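Gripper Comparison for Soft and Small Items
Progress report, March
Prepared by Anayeli Salinas for Sabine Ruppert, Rimetti program office

Status

The comparison is on schedule for the first two work packages and behind on the third. The bench is built, both arms are mounted, and the baseline runs with the stock two-finger gripper are finished. The Flevon soft-pad fingers arrived late and have only been through fit checks. Spending is within the approved budget, apart from the cable item described under Problems.

Work completed

Leopoldo Tapia finished the bench and arm mounts. Both arms hang from the rail frame around the tabletop, one on each side, and either can reach the middle of the table. We moved the mounts outward once after the first reach tests, when the elbows came too close together on crossing moves. The joint limits in the controller were updated to match and have not been changed again.

Baseline testing covered 300 grasp attempts with the stock fingers. Each attempt was logged as held, slipped, crushed or missed. Kiều Âu wrote the logging script and checked the labels against the recordings. Most of the failures were slips on small round items approached from straight above. Crushing was less common than we had planned for, and nearly all of it came from the left arm, which closes a little harder than the right at the same command. We now set the closing current separately for each arm.
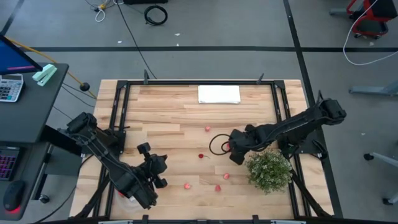 The item set mixes red fruit pieces, a folded cloth and a small potted plant. The fruit is what the comparison is mainly about. The cloth tests whether the fingers can get hold of a thin edge, and the plant is there to be avoided. A run in which either arm touches it is scored as a failure even if the grasp is good. We added that rule at the request of Trirnden, who expect to use the results in crowded packing stations.

Bendik Kristiansen compared two controllers on the same item layouts. The Sutanto controller gave smoother approaches but was slower to react when a finger made contact early. The older in-house controller reacted faster and overshot more. We will keep the Sutanto unit for the gripper comparison so that only the fingers change between test sets.

Problems

Cable routing is still not good enough. The gripper cables need slack for the full wrist range, and at some arm positions that slack ends up on the tabletop. We stopped 5 runs because of it and left them out of the totals. Leopoldo has priced a set of spring guides, which would add a small amount to the hardware line. Approval for this is requested below.

The soft-pad fingers are longer than the stock ones, so the tool offset has to be measured again for each arm. Our first attempt gave results that did not agree from one arm to the other. We are repeating it with a rigid gauge.

Plans for next period

Repeat the offset measurement and lock the values.
Run the soft-pad fingers on the same layouts and the same number of attempts as the baseline.
Add 3 layouts with the fruit closer to the plant.
Send the full log and label guide to the program office.

Requests

We ask for approval of the cable guides and a 2 week extension on the third work package. The date of the final report would stay the same.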